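4.2 Changes in the work at the packing cell

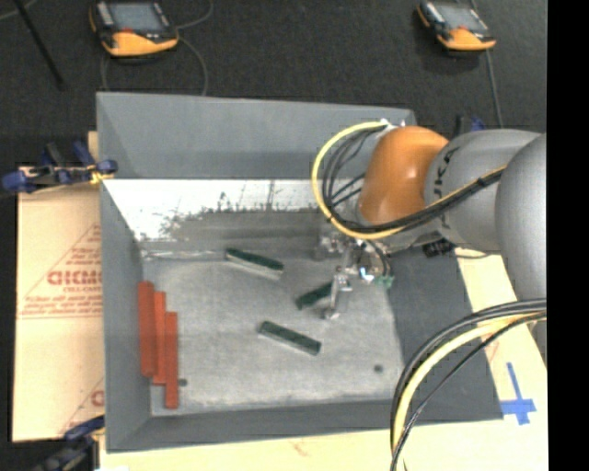

Before the cell was installed, two people per shift stood at the bins and sorted parts by hand. At Drilliren this was a job most operators rotated through, and many of the 40 staff we interviewed said it was hard on the back and wrists. It was also a job where people talked to each other. Both points came up again once the arm took over the picking.

Figure 3. A bin of green blocks and red-orange bars at the robot cell.

With the new setup, one operator looks after the cell and a second is called in when needed. The operator clears failed picks, checks the clamps, and restarts the program. In July we logged 228 stops – most of them short – and 59 of these needed a second person. Operators told us the lifting was easier but the waiting was not. Several said they could not leave the cell and had little to do while they stayed there.

Training was uneven. The supplier, Jereo, gave a one-day course to the day shift only, so the night shift learned from coworkers and from handwritten notes kept by the cell. Night operators called maintenance more often in the first weeks, and some described the robot as belonging to the day shift.

Pay grades did not change during the study. Operators who had learned to edit pick positions saw this as skilled work and wanted it recognized – a point that management had not taken up when our visits ended.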